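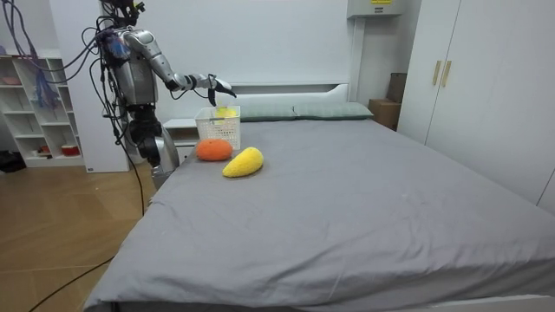 Naa Boateng still thinks the worst part was the envelope. It came in February, she told me over the phone, thin and white and without a return name she recognized, and she left it on the kitchen counter for two days because good news, in her experience, comes in thick ones.

Inside was a single page telling her that her petition for permanent residence had been set aside pending "further evidence," and that she had 30 days to send it. The page did not say what kind of evidence. Naa had been a hospital lab technician in Dellenton for nine years by then, and she had kept every pay stub in a shoebox (two shoeboxes, by the end), so she photocopied the lot and mailed it off. The answer was a denial.

I heard a great many stories like hers this fall, sitting in the back office that Elaine Brandão keeps above a dry cleaner on Wandbridge Avenue. Elaine has practiced immigration law in this town for longer than she likes to admit, and she makes a very good cup of coffee, and she will talk to you about filing deadlines until the streetlights come on if you let her. I let her, more than once.
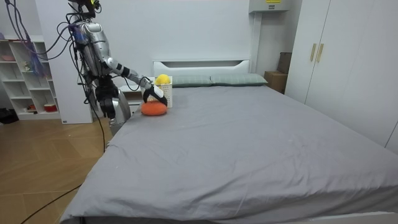 Courtesy photo

What she wanted me to understand was the difference between an appeal and a motion to reopen. People mix them up all the time, she said, and so do some lawyers. With an appeal you're telling a higher office that the first one got the law wrong. With a motion you're going back to the same office with something it hasn't seen. Naa's trouble was that she had a perfectly good motion and a friend of a cousin had helped her file an appeal - and paid for it with her own money, too, close to a month's rent.

By the time Elaine got hold of the file, the window had nearly shut. She and her associate, Emerson Toledo, spent a long weekend going through it page by page, and it was Emerson who noticed that the employer's letter gave the company's old name, Xavier Diagnostics, while the tax records had the new one, Vesix. Same building, same parking lot, same people at the same benches. On paper it looked as though Naa had quit one job and started another without telling a soul.

A two-paragraph letter from the human resources office cleared that up. Getting the letter took 72 phone calls, which I know because Emerson keeps a log, and he showed it to me with some pride.

The motion was granted on December 6, 2004. Naa cried in the stairwell, then went back up and asked whether she still owed anything for the copies.

Elaine would like anyone reading this to open their mail the day it arrives, and to call somebody before sending anything back.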